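Protokoll der Sitzung des Hausbeirats Wohnheim Trestside

Datum: 18. August
Ort: Gemeinschaftsraum im Erdgeschoss
Die Beschlussfähigkeit wurde festgestellt. Das Protokoll der Sitzung vom März wurde ohne Änderungen genehmigt.

TOP 1: Wäsche im Gemeinschaftsraum

Die Hausleitung berichtet, dass Kleidungsstücke wiederholt auf den Sitzmöbeln abgelegt werden und dort über Nacht liegen bleiben. Betroffen sind vor allem die hellgrauen Polster. Der Beirat weist auf Ziffer 21 der Hausordnung hin, wonach Sitzflächen freizuhalten sind. Bei roten und weißen Textilien wird zudem um getrenntes Waschen gebeten.

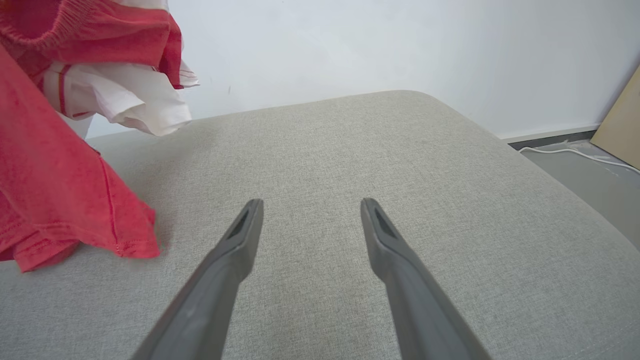 TOP 2: Fundwäsche

Liegen gebliebene Kleidung wird künftig im Raum Miyazaki gesammelt und dort 2 Wochen aufbewahrt. Nicht abgeholte Stücke gehen anschließend an die Kleiderkammer Loltlow. Einzelne Socken werden nicht aufbewahrt.
Beschluss: einstimmig angenommen.

TOP 3: Reinigung der Polster

Für die Reinigung der Bezüge liegt ein Angebot der Firma Nonel über 200 Euro vor. Die Anfrage, ob die Flure im Obergeschoss einbezogen werden können, wird an die Hausleitung verwiesen.
Beschluss: Das Angebot wird bei 2 Enthaltungen angenommen. Der Termin wird durch Aushang bekannt gegeben.

TOP 4: Verschiedenes

Die Wäscheständer sind nach Gebrauch zusammenzuklappen und in den Trockenraum zurückzustellen. Der Schlüssel zum Trockenraum ist weiterhin im Büro erhältlich. Weitere Wortmeldungen liegen nicht vor.

Für das Protokoll: die Schriftführung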